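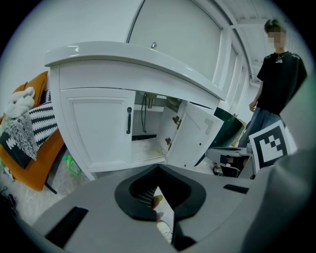 Fig. 1. Vanity cabinet, right door open.

Print this page | E-mail this page

SECTION 4: UNDER-BASIN CUPBOARD, EMPTYING, CLEANING AND PUTTING BACK

Covers the Poirier two-door vanity (raised-panel doors, bar handles). Single-door Cirivis units, see Section 5. Written up by Aurelia Stoica, revised September.

Before you start

You need: washing-up bowl, two cloths, old towel, torch, soft brush, small crosshead screwdriver. Drawer liner if you use it. Allow half an hour, more if the cupboard hasn't been done in a while.

CAUTION: Bleach and limescale remover must not be stored or used together. Take them out first, separately, and stand them upright somewhere children can't reach.

4.1 Emptying

1. Open the right door first, all the way. The hinges are on the outer side so it swings clear of the opening.

2. Take out everything at the front. Then the back. Torch helps.

3. Go carefully past the supply hose. It hangs down in a curve from above and things catch on it. Don't pull.

4. Open the left door and do the same. Some people only ever open one side, and there is usually something forgotten behind the other.

5. Sort as you go: keep, bin, belongs in another room. Check dates on sun cream and medicines. Old medicines go back to the chemist, not down the basin.

NOTE: Cupboard already empty, skip to 4.2.

4.2 Cleaning the inside

1. Brush out loose dust, back to front. The floor panel is pale and shows everything.

2. Wipe the floor panel with a cloth wrung out nearly dry. Warm water, drop of washing-up liquid.

3. Wipe along the black strip at the back of the floor. Leave it where it is, do not lift or peal it.

4. Wipe round the drain pipe by hand. Feel for damp at the bottom. If damp, stop, put the towel down and go to Section 7 (Leaks).

5. Inside face of the doors. Grey scuffs and smudges normally come off with a damp cloth and a bit of bicarb. Rub gently, the finish marks.

6. Dry everything. Leave both doors open for an hour.

CAUTION: No scouring pads on the glossy top. Scratches can't be polished out.

4.3 Hinges and handles

1. Two brass-coloured hinges on the right door. Dry cloth only, cream cleaners leave a white crust in the joints.

2. Door dropped or rubbing? Quarter turn on the adjusting screw, close, look, repeat. Dont force it.

3. Handles loose: tighten from the inside of the door.

4.4 Putting back

1. Liner first, cut to go round the pipe.

2. Tall bottles to the sides, nothing leaning on the hose.

3. Small things in a tub. The Darnar shallow tub (part 268) fits either side. Vudow ones are too tall to come out past the hose.

4. Leave a gap of 10 cm at the back so you can see a drip if there is one.

5. Close left door, then right.

Reader comments

marjie_k: part 268 fits but only if you take the lid off. otherwise good

Tel: Bicarb worked on the door marks, took two goes. What about rust rings from shaving foam cans?

Aurelia Stoica: Tel, lemon juice, five minutes, rinse well. Will add it next time round.

pdw: step 4.3.2 sorted my door thanks, been rubbing for months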